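Subject: Re: [grip-ops] Drift on the hand-held units, folding tasks
From: Shakuntala Rajput
To: grip-ops list

On the Trorora folding set, Rees wrote:

> Went through the batch again over lunch. 9 episodes have the gripper
> width jumping to fully open for a moment in the middle of a grasp,
> then coming back as if nothing happened. Nobody on site reported
> dropping anything. I think it's the firmware. Gralton pushed the new
> build in October and we never saw this before October. Propose we
> roll every unit back tonight and throw out whatever was recorded
> since. Any objections?

Yes, one, and it's a long one.

I don't buy the firmware story. "We never saw it before" only means something if we were looking, and the check that flags width jumps went in at the same time as the new build. I asked Grudness to run the same check over the older recordings and they haven't done it yet. Until they do, we have no before to compare with.

Second, if the build were at fault I'd expect every unit running it to show the jump. Your own list has two units on it. The others took the same update and look clean. Rolling back everything will cost us a day of recalibration, and if the jumps come back we'll have learned very little for it.

My guess is dull: fingers. The width estimate depends on seeing where the fingers are, and when something dark and floppy gets bunched up between them the tracker loses one and falls back to its default. Guess what the default is. Fully open. I complained about that choice when it went in and was told it would never matter.

Look at the kind of thing we're asking people to fold. Jeans in dark gray and dark blue, something navy underneath, all on a straw mat with daylight coming in at the window. The operator has a dark glove on as well. Yellow fingers were supposed to take care of all this, and maybe they do when they're apart. Held close together and parallel, I'm less sure the tracker knows which is which.

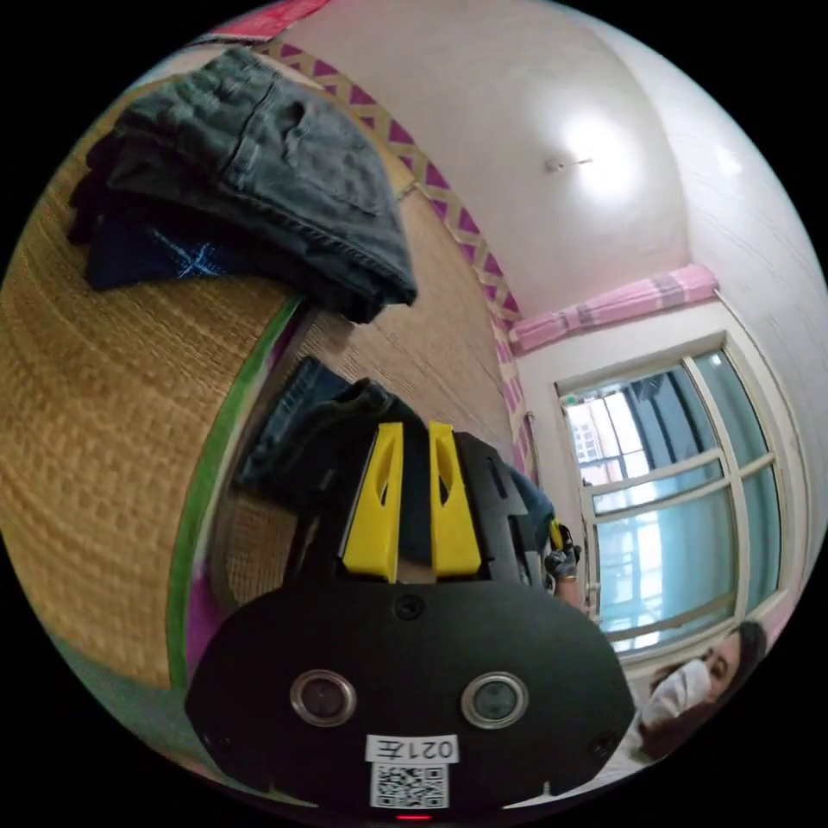
What I'd like done before anyone rolls back

1. Pull episode 3227 and step through it by hand. It has the longest jump on the list. If both fingers are plainly visible the whole way through, I'm wrong and I'll say so here.

2. Swap the fingers between one bad unit and one good unit and leave the firmware alone. Record 5 folds on each, same garment. If the jump moves with the fingers, we're done arguing about the build.

3. Write down the unit label for every take, as printed, including the character after the number. The log I was sent has only digits. If there's a left and a right sharing a number, that log can't tell me which one misbehaved, and neither can your list.

4. Change the fallback. A lost finger should be marked as lost. Filling in a number that looks like a measurement is how we got here, and I don't care whether the culprit turns out to be firmware, plastic or denim.

Please don't delete anything. The bad stretches are short and the rest of each episode may be fine. Mark them and keep them out of training for now. The jumps matter more than they look on a plot, too: a policy that learns to let go halfway through a lift is going to do it with something heavier than a pair of pants sooner or later.

One more thing, about "nobody reported dropping anything." Of course they didn't. If the cloth never left the fingers there was nothing to report. And the indicator light won't settle it either way. As far as I can find in the notes, it says nothing about tracking, so please stop citing it as evidence the unit was healthy.

Grudness, how long for the older recordings? Last time I asked it was "over an hour," and that was this morning.

Shakuntala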